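Search stories Go
Last updated: December

The Walker of Utholm

Utholm had been built one slab at a time inside the lab's computers, and on Sunday evenings, when the heating went off, I liked to stay and watch the little walker try to find the West Hotel.
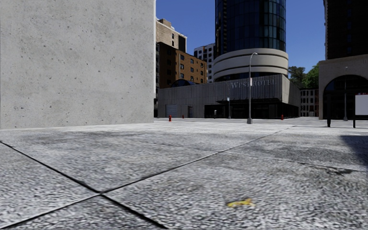
We called it Aguiar, after the street where the first one was assembled, and its method was simple enough to tell a child. It kept no map at all, only a memory of the views it had already met, and it turned toward whichever one felt nearest to the hotel.

1. The long street

I started it a good way off, beyond a crosswalk, and poured myself some tea, being in no hurry (I never was, with Aguiar).

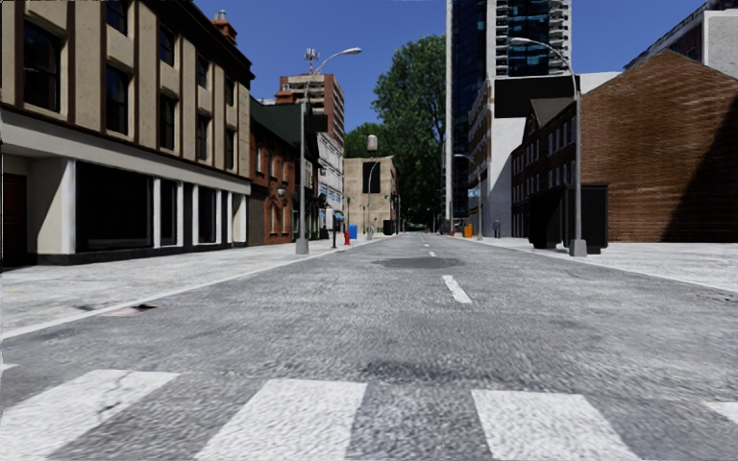 2. The plaza

Drenon, the older program, had its map and its pride, and it had reached the door in 61 runs out of 123. I had grown fond of it, the way you do with a stubborn uncle, and I was a little sorry for what the new numbers were going to say.

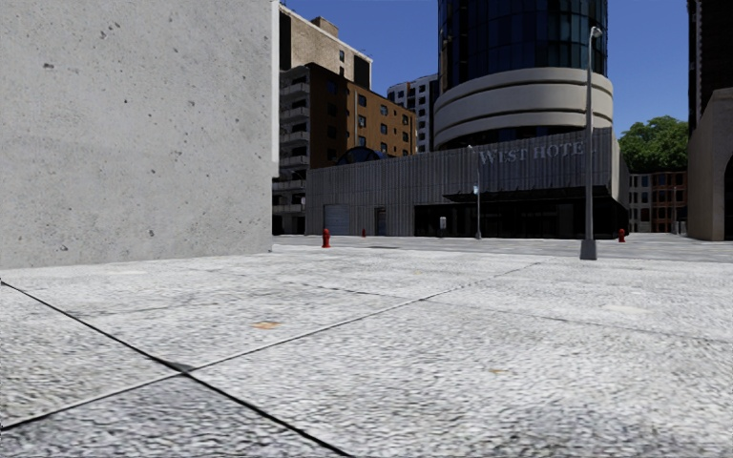
Aguiar got lost in only 16 of the same runs, and I read the figure twice and then went and washed my cup, feeling as proud as if I'd walked there myself.
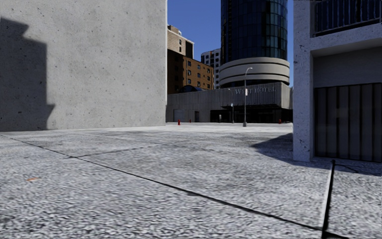

What did it do when it got lost?
It went back to the last view it remembered, and waited there until I came and started it again.

Contact: Porndale Story Pages | Copyright the author | Back to top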